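Dernano lunch club - where we've got to
28/08/2019

Hello Solange, and thanks for being so patient with me! I know I promised you this before the holidays, but the kitchen move ate my whole month (more on that in a bit).

The good news first. We served 1,961 lunches between the start of the grant and the end of last week, and 87 people are now on the register. When we applied I told you I'd be happy with half that, and I meant it. Most come from the estate behind Liew Road, with a few who get the bus over from Vunton and stay for the cards afterwards.

The move itself went better than I feared. The old cooker was condemned in the first week, so we ran on soup and sandwiches for a while - lots of egg mayonnaise, sorry everyone - and then Lalit got us into the church kitchen at Skendis with two days' notice. It has a proper extractor and a fridge that shuts. We've lost the little serving hatch, which people miss, and the walk from the car park is longer than I'd like for anyone on sticks.

Money. We're £162 over on transport, all of it taxis during the move, and under on food thanks to the allotment lot and their endless courgettes. I'd like to shift the underspend across if you're happy with that. Receipts are in the blue folder and Anitha has checked my adding up.

What hasn't worked is the Saturday breakfast idea. We tried it twice and got very few takers, so I've dropped it and put the hours into home deliveries, where we have 25 households and a waiting list. That's the bit I'd most like to talk about when you visit. We need another driver before the clocks change, and a second set of insulated bags wouldn't hurt.

Next report in the new year, on time, I swear!

Ojārs

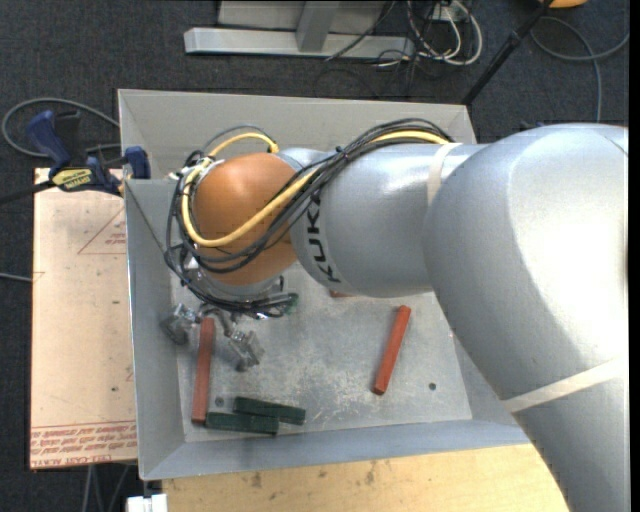

Solange Brunet: Thanks Ojārs, fine to move the food underspend over to transport. Could you send me the length of the delivery waiting list, and whether the Vunton people would want a drop-off too? I may have a bit left for the bags.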